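Célula bimanual Pulen: lista de inspección periódica con observaciones

Emplazamiento: taller Workneh, línea de preparación floral
Fecha de inspección: 5 de julio de 2023
Inspección: Hawi Gashaw
Revisión: Idris Griffiths
Revisión anterior: abril

1. Estructura y anclajes

1.1 Placas base atornilladas al bastidor. Conforme.
1.2 Escuadrado de los postes y del larguero trasero. Conforme.
1.3 Tirantes diagonales sin holgura. Conforme. Se reapretaron 2 tornillos del tirante izquierdo.
1.4 Superficie de la mesa sin grietas ni restos de adhesivo. Conforme.

2. Brazos y articulaciones

2.1 Juego en codos y muñecas, con la célula sin tensión. Conforme.
2.2 Tornillería de las cubiertas blancas. Conforme.
2.3 Retorno a posición de reposo tras parada de emergencia. Conforme en 3 intentos consecutivos.
2.4 Horas de servicio. Se han superado las 3.000 horas; corresponde el cambio de grasa previsto en el plan de mantenimiento. Pendiente. Responsable: Natnael Tsegaye.

3. Pinzas y prueba de agarre

3.1 Desgaste de los dedos. Conforme.
3.2 Prueba con ramo envuelto, ambas pinzas cerradas. Conforme, con la observación siguiente.

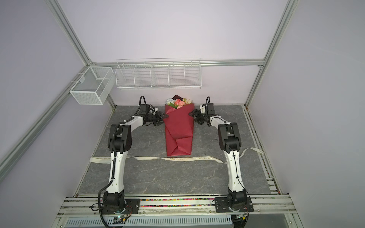 La fuerza de cierre se mantiene en el valor acordado con Eltudance y no deberá modificarse sin autorización escrita. El punto de agarre admitido es el que se emplea en la prueba, con una pinza a cada lado del ramo y el papel rojo oscuro sujeto cerca de las flores. La cinta de color crema no forma parte de la sujeción y puede quedar extendida sobre la mesa, como en este caso; no obstante, su extremo derecho se eleva en un bucle próximo al codo del brazo. Se requiere que el operador la recoja antes de iniciar cualquier ciclo automático.

4. Cableado y electrónica

4.1 Cables sujetos a lo largo de los eslabones. Conforme.
4.2 Bucles de muñeca con longitud suficiente para el giro completo. Conforme.
4.3 Cables junto a las bases. No conforme. Un cable negro cuelga por el borde delantero, bajo el brazo izquierdo. Deberá fijarse al bastidor en un plazo de 6 días.
4.4 Placas electrónicas inferiores: fijación y limpieza. Conforme.

5. Limpieza y orden

5.1 Canales del perfil lateral derecho. No conforme. Se aprecian suciedad oscura y pequeños fragmentos de color. Aspirar; no se autoriza el uso de aire comprimido.
5.2 Cestas de malla vacías durante las pruebas. Conforme.

Resultado: apta para el servicio con limitaciones. Hasta el cierre de los puntos 2.4, 4.3 y 5.1, la célula funcionará únicamente a velocidad reducida y con operador presente. El cierre se comunicará a Omolara Nwankwo mediante el registro Busitz.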